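In Praise of the Wire Basket

Apr 7, 2018

I have a drawer full of organizing stuff that was supposed to change my life. Felt drawer liners, a bamboo thing with slots, those clear acrylic bins that look so good in other people's refrigerators and so terrible in mine after a week of soy sauce. I'm not a tidy person, I want that on the record before I start telling anybody how to live. But I have one strong opinion about keeping a house in order, and I've been boring my friends with it since last July, so now it's your turn.

Everyone should own a plain wire basket, and they should use it for drinks.

I know, I know. Wire baskets are for mail, or lemons, or (if you've been to a certain kind of restaurant lately) french fries. Hear me out.

The trouble started with takeout cups. We moved to Stumcombe two summers ago, and there's a place at the bottom of our hill called Chauhan that does cold milk drinks in tall plastic cups, and I have a real problem with those drinks. The cups are beautiful and they are terrible. They're skinny at the bottom and wide at the top, so all the weight wants to be somewhere it shouldn't, and then there's a straw sticking out for your sleeve to catch on. Put one on a desk next to a keyboard and you're just waiting for it to happen.

It happened to me. I'd like to say it was a small spill, but it was a full one, across a tax folder and into the crack where the table leaf meets the table. If you've never gotten sweet milk out of a table crack, it involves toothpicks and a lot of swearing, and there's still a smell on hot days that my husband says he can't detect. He's being kind.

My friend Esi Quansah has a theory that every household has a spill tax and you pay it one way or another. She pays hers in coasters. She owns more coasters than anyone I've ever met, cork ones and slate ones and some crocheted ones she won't let you use. And I love Esi, but coasters are a solution to a different problem! A coaster deals with the ring under the glass. It does nothing whatsoever about your elbow.

Trays, then. I tried trays. I spent 60 dollars on a very handsome tray from a shop called Umham, and I'll defend that tray as an object, it's gorgeous, it lives on top of the fridge now. But a tray has a lip that comes up to the height of a fingernail. A tall cup on a tray will fall over exactly as well as it did before, only now it does it on a tray. And if you do spill, you've got a shallow lake that has to be walked to the sink without tilting, past a dog.

The wire basket gets it right with almost no effort. It has sides! They come up high enough that a cup standing in the corner has something to lean on if it gets bumped. Put it right in the corner and you've got two walls looking out for you. The bottom is mesh, so nothing pools in it, and you can see through to the table and know right away if something has leaked. Mine was cheap, it's black, and it weighs nothing.

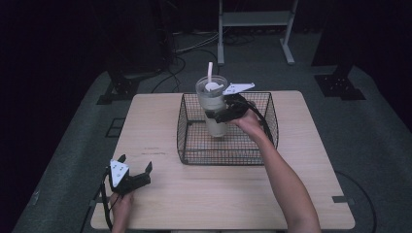
A milky drink, domed lid and straw included, in a black wire basket on the pale wood table.

People's first objection is always the mesh. Won't the drips go straight through onto the table? Yes, they will. I've made my peace with this. A cold cup sweats, and the sweat has to go someplace, and I would much rather wipe a few drops off a tabletop than find a week-old puddle in the bottom of a nice closed container, growing something. If the drips bother you, put a folded dish towel under the basket. You could even borrow one of Esi's coasters, if she'll let you.

The second objection came from my brother-in-law, Jericho Panganiban, who thinks the whole thing is silly and told me so over dinner. His view is that a grown adult should be able to set down a drink, watch where their arms are going, and drink it. He said a basket for a cup is like a seat belt for a sandwich. I thought about that one for days. I think what bugs me is the idea that being careful is free. It isn't, at least for me. If I have to keep part of my brain on the cup, then that part isn't reading or writing or listening to my kid explain a card game. I'd rather pay attention to the cup twice, once going in and once coming out.

And I'll grant Jericho this much: the going in and coming out does take some attention. You want to hold the cup by its side, down on the body. Please don't pick it up by the lid. Those domed lids look sturdy and they are liars, and I've seen one pop off in midair with the straw still in it. Lower the cup until you feel it sit flat on the mesh, and then let go. If it's standing on the slope where the bottom turns into the wall, it's going to tip, and you'll blame me.

Now, some limits, so I don't sound like a crank. I wouldn't use one for wine glasses, the stems wobble. I wouldn't carry a full one up a flight of stairs, though I have done it. Small kids will absolutely treat it as a hat. And you want a basket with a proper flat bottom and a grid tight enough that a cup can't find a hole to lean into. I bought an Imon one first with big wide gaps, thinking it looked airy, and it was useless for anything smaller than a cantaloupe.

It also moves, and this is the part I like best. When it's time to clear the table for dinner, the cup goes, and so do the pens and the sunglasses and whatever else has washed up in there by then. One trip to the counter. My table gets to be a table again for an hour or two, before somebody's homework lands on it.

Esi came over last week and used the basket for her iced tea. She brought her own coaster and put it inside.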